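Pladham project, teaching group - minutes, Oct 23, 2025

Present: Howard Fothergill, Elsie Fairclough, Chie Oshima, and me (Shivam Nautiyal) on notes again. Apologies from Ginevra, who was stuck at Lambert all morning.

1. Last time's minutes
Agreed, apart from Howard's surname, which I'd spelt wrong. Sorry Howard!

2. Furniture handling by remote control
Elsie took us through the chair work. She drives both arms herself, one hand each, and the idea is to give the robot plenty of good goes at holding the seat frame on both sides while the chair is upside down.

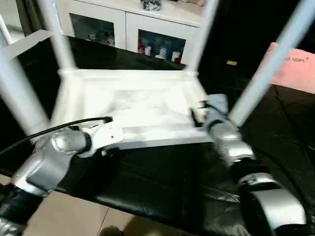

Chie asked how many demonstrations we want before anyone tries training on them. I said 114, Howard said that was mean, and we settled on 114 as a first batch anyway. Elsie would like a rest after every six - fair enough, my shoulders go long before that. She also wants us all to grip in the same order, left then right, or the robot will be learning four people's habits at once. Agreed.

We then got on to the legs. Chie thinks holding a leg is harder to teach than holding the frame, as a small slip of the hand swings the whole thing round. Howard prefers quick movements and Elsie prefers slow ones (this went on for a bit). We'll record 22 slow ones first and compare.

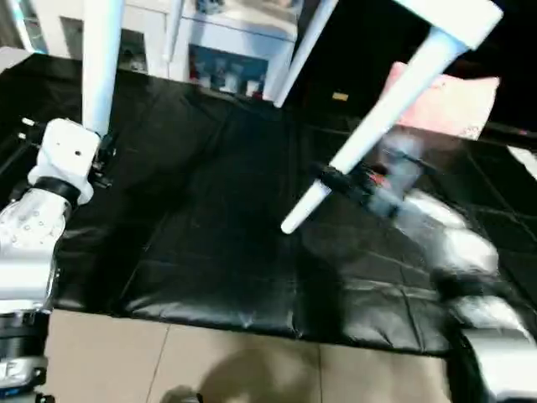
3. Money
Gidetico have quoted 3000 for the second set of hand controllers. Howard to ask if they'd do it in two payments.

4. Actions
Elsie - write up the gripping order.
Chie - label the leg recordings.
Me - send Ginevra these notes and ask her about the Stemureck visit in May.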